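Two Jaws, Four Pivots: Keeping the Hand Grippers of Briketbridge in Order

The workshop at Briketbridge occupies the ground floor of a former seed warehouse, and its busiest bench is also its smallest. On it, between a parts washer and a rack of labeled drawers, the institute's technical staff service the hand-held grippers that go out each morning to kitchens, laundries and storerooms across the district. The tools are carried by trained operators, who use them to pick up, move and put down household objects while a camera on the tool records the work. The recordings are used to teach robot arms to do the same tasks. The tools themselves have no motors. An operator squeezes the handle, a linkage draws the two jaws together, and the fingertips close on whatever lies between them.

A device of this simplicity might be expected to need little care. The service ledger for the past year suggests otherwise. It holds 2,792 entries, the majority of them for adjustments that took only minutes, and it has become one of the most closely read documents in the building. Harish Rai, who has charge of the bench, requires that every entry state what was found before it states what was done.

"If a fitter writes only that he tightened a screw, I have learned very little," Mr. Rai said. "I need to know which screw, how far it had turned, and what the operator had noticed. A loose pivot and a worn fingertip can feel much the same in the hand."

The ledger was introduced after an early period in which tools were repaired on request and returned without comment. Operators at one site would report that a gripper pulled to the left; the tool would be adjusted and sent to a second site, where the same complaint would be made a month later. Under the present system a tool keeps its number for life and its history travels with it on a folded card. Any tool that receives the same adjustment three times is withdrawn and stripped.

The linkage

The gripper now in general use was designed by Sestidetti, a small engineering office which also supplies its spare parts. Its jaws are carried on arms that spread outward from the center line, and the load passes through a set of pivots. Each pivot is a screw running in a plain bushing. When the screw is too tight, the jaws drag and the operator must press harder than the task requires. When it is too slack, the fingertips no longer meet squarely, and a thin object will roll out of the grasp.

The bench procedure begins with cleaning. Flour, lint and cooking oil all find their way into the joints, and lint is considered the worst of the three. The fitter opens and closes the jaws several times with the tool held upright, then again with it held on its side, and notes any difference. Each pivot screw is backed off, wiped and returned with a small amount of thread-locking compound. The arms are then checked against a flat steel plate. A bent arm is replaced and is never straightened, a rule on which Mr. Rai permits no exceptions.

New fitters are given a set of discarded tools to work on before they touch one that is in service. Each of these has a known fault, recorded in a sealed envelope, and the trainee is asked to write a ledger entry for it. Mr. Rai reads the entry first and opens the envelope afterward. He has kept several of the early attempts, including his own, in which a fault in the handle was described with great confidence as a fault in the jaws.

Fingertips

The fingertips receive the most attention. They are blocks that slide onto the ends of the jaws, and the face of each block, where it meets the object, is the part that wears. A fresh pair is issued after 2,000 recorded grasps or at the first sign of lifting at the edge of the face, whichever comes sooner. The blocks are always changed as a pair. Early attempts to save money by replacing only the worn side produced uneven closing, and the recordings from those tools had to be set aside.

Alignment is set with a brass shim. The fitter closes the jaws on the shim, looks along the center line and draws the shim out slowly. Resistance should be even from beginning to end. If it is not, the block is reseated and the test is repeated. An experienced fitter completes the whole adjustment in 13 minutes. A trainee is allowed an hour and is encouraged to use all of it.

The shim test, however, is carried out on a bench, under a good lamp, with an object of known thickness. The institute's second check takes place in the rooms where the tools will be used, and it is there that Obaidul Gunawardena, who supervises the field stations, has made his chief contribution. He asked that every serviced gripper be tried on slender household objects before it was released to an operator. Chopsticks proved the most useful of these. They are light and narrow, and a small error in the meeting of the fingertips shows itself at once.

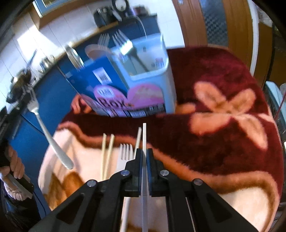
A two-jaw gripper holds a chopstick between its fingertips. Forks and further chopsticks lie on the patterned blanket beside it.

"A cup will forgive a poorly set gripper," Mr. Gunawardena said. "The jaws can meet a little high or a little low and the cup still comes up. With a chopstick there is hardly any surface to hold. If the left block sits forward of the right, the stick turns as you lift."

The trial follows a fixed order. The operator picks up a chopstick near its tip, holds it while turning the wrist, and puts it back. The same is done at the middle of the stick and at its thicker end. A fork follows, taken first by the neck and then by the handle. The last step is to place each item upright in a utensil holder without touching the rim. No tool is passed on the strength of a single good attempt, and an operator who drops an item is asked to repeat the step before any screw is touched, in order that a lapse of the hand should not be entered as a fault of the tool.

Soft surfaces were added to the trial at the request of operators. On a hard table the fingertips may be pressed down and will find the object by contact. On cloth they sink, and the lower corners of the blocks can catch in the pile. Several stations reported that newly fitted blocks snagged on blankets and towels, and the bench responded by rounding the corners with a fine file before issue. Sestidetti has since adopted the change, and blocks now arrive with the corners already finished.

Camera and mount

A gripper that closes well is of limited value if its camera has shifted. The camera sits behind the jaws and is held by a bracket with a single clamping bolt. Because the lens is very wide, a slight rotation of the bracket is difficult to notice by eye, yet it alters the place at which the fingertips appear in every recording made afterward. The station supervisor therefore records a short clip at the start of each shift, with the jaws opened and closed against a printed card. The clip is compared with the one taken on the day the tool left the bench. If the two do not agree, the tool is returned unused.

Cables are a separate concern. They are led along the handle and secured with enough slack to let the wrist turn freely. A cable that is drawn too tight will work loose at the connector, and one that hangs too far will catch on drawer pulls and oven doors. The present length was settled after trials at the Fimville station, where the kitchens are narrow and the operators had the longest list of complaints.

A second bench

Demand has begun to exceed what one bench can provide. The institute now keeps 175 grippers, and in July, when the stations take on additional operators, nearly all of them are out at once. A second bench is to open at Palaniappan, which lies closer to the eastern stations and will spare them the long drive to Briketbridge for minor work. It will handle cleaning, fingertips and camera brackets. Bent arms and worn bushings will continue to be sent to the main workshop.

Mr. Rai has spent much of the season preparing for the move. The written procedure, which had grown by handwritten additions over the years, has been typed afresh and tested by asking two fitters with no experience of the tool to follow it without help. Both succeeded with the fingertips. Both also assembled a linkage with one washer on the wrong side, and the drawing for that step has been redone at twice the size.

Mr. Gunawardena would like the new bench to have a small furnished corner, with a table, a blanket, cutlery and a drawer or two, so that the household trial can be completed before a tool leaves the building. The request has been approved in part. The table and the blanket have been provided, and the drawers are on order.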